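Re: [nendcombe-menders] Ribbing that won't spring back

On Monday, 15th September, a list member wrote:

> Hi all, fairly new here and mostly a lurker. I have three sweaters
> and one very beloved cardigan where the cuffs have gone floppy. They
> are all rib, they used to hug my wrists and now they hang there like
> a bell. The bodies are fine. I've tried a hot wash on one (made it
> worse, and shorter) and I've tried just folding them back twice, but
> then I get a big lump under my coat.
>
> Is there a fix that doesn't involve knitting? I can sew on a button
> and do a passable darn. I can't knit at all. I was also looking at
> that Rornex elastic thread everyone used to talk about, is it any
> good? And is it worth fixing a cuff on a store-bought sweater or
> should I just let them go?
>
> Thanks, and sorry if it's been asked 1000 times.

Well, it's been asked a few times, but never in a way that made me want to go and get all my own floppy sweaters out of the cedar chest, so thank you for that! My bed is now covered in knitwear and I'm typing this in the kitchen.

First thing, please don't let them go. Cuffs are the easiest part of a sweater to rescue, and store-bought ones are often easier than handmade because the knit is so fine and even that small repairs sink right in. I've kept one going for 18 years that way. It has been through three sets of cuffs and it looks perfectly respectable from across a room, and I don't let people get closer than that.

Before you buy any kind of thread, look at the label. If it's wool or mostly wool, there's a decent chance the stretch is still in there and has just relaxed. Get the cuff good and wet in cool water, only the cuff, and squeeze it out in a towel. Then push the ribs together with your fingers, sideways, so they stack up narrow like a closed fan. Lay it flat like that and leave it alone until it's completely dry. I mean completely – I always get impatient and pick mine up while it's still damp in the middle, and then it opens right back out and I've wasted a day. Once it's dry you can hold a steam iron over it (over, never on) for a few seconds and let it cool before you touch it.

If it's cotton, I'm sorry, you won't get much out of the water trick. Cotton rib stretches out and sort of shrugs at you. Same goes for a lot of the acrylics once they've been through a hot dryer. Those are the ones where you want elastic.
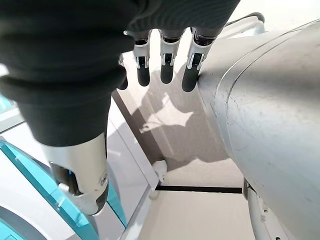 So, Rornex. I used it for years and I still have most of a spool. It's fine for light sweaters. My complaint is that the clear one gets brittle in a drawer, so if you're buying old stock off somebody's table, snap off a length and give it a good tug first. I switched to the Smadi covered elastic a couple of winters back and I like it much better, mostly because it comes in actual colors. For dark knits I'd get the gray over the black. Black shows up on charcoal in a funny way, as a line, and the gray just goes away.

How I do it: turn the sleeve inside out and put it over something round so the rib is open a little but not stretched hard. A jar is good. I use a jam jar for grown-up cuffs and a spice jar for kids' ones. Thread a blunt needle with the elastic and run it around the cuff on the inside, catching only the back of each raised rib. Don't go through to the front. Start one row up from the edge and go all the way around, then pull it up gently, take the jar out, try it on, adjust, and knot it. Then do another round a few rows higher. I usually do six on a long cuff and fewer on a short one. The mistake I made on my first try was pulling the bottom round tightest, and I ended up with a thing like a pudding bag. Keep them all the same and let the top one be a bit looser so it blends into the sleeve.

Leave long tails. You will want to redo it at some point and it's miserable picking out a knot you trimmed too close.

About the lump under your coat, I have the same trouble. A doubled rib is thick to begin with, and if it's a chunky knit you get those fat rolls piling up at the base of your thumb and then you can't get a glove on over them. What I do with a too-long sleeve is take the tuck up higher, at the forearm, on the inside, with loose running stitches in matching thread. You can't see it unless you go looking, and it leaves the cuff as a single layer. It also comes out in thirty seconds if you hate it.

Now the shrunken one. I don't want to get your hopes up. If it has felted (if you can't see the separate stitches anymore and it feels like a blanket) it's not going back. But a felted sleeve makes a very nice pair of wrist warmers! Cut it straight across, blanket stitch the raw edge, done, and the rib end goes wherever you want it snug. 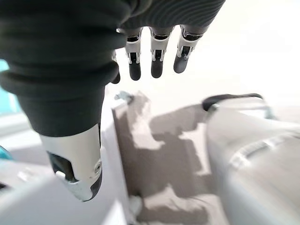
Charcoal gray knit, thick folds and fine ribbing.

If you do ever get tempted to replace a whole cuff, you still don't have to knit. You can buy rib by the yard, or you can do what I do and go through the dollar bin at the thrift place on the Hultach road for sweaters with good cuffs and bad everything else. I've got 17 orphan cuffs in a shoebox at the moment, which sounds worse than it is. Match the weight before you match the color. A thin cuff on a heavy sleeve will flop no matter what you put through it, and I learned that with a lovely red one that I never wore again.

To sew a new one on, put a line of small zigzag on the sleeve before you cut anything, cut below the zigzag, and ease the cuff on inside out with the seams lined up. Pin it in quarters. Stretch the cuff to fit the sleeve as you go, and not the other way around. By hand is completely fine, use a backstitch and don't pull it tight or it'll pop the first time you shove your sleeves up.

Washing after all of this: inside out, cool, flat to dry. Elastic hates the dryer. If somebody in your house does the laundry without reading labels, hide it.

Which of the four is the cardigan, wool or cotton? If it's wool, try the water thing on that one first and write back, I'd love to know. And if you're coming to the next Nendcombe swap I can bring the shoebox and the gray Smadi, there's plenty left on the spool for three sweaters' worth.

Does anybody else have a good way to deal with a floppy neckband, by the way? The jar method doesn't scale up and I've been using a mixing bowl, with mixed results.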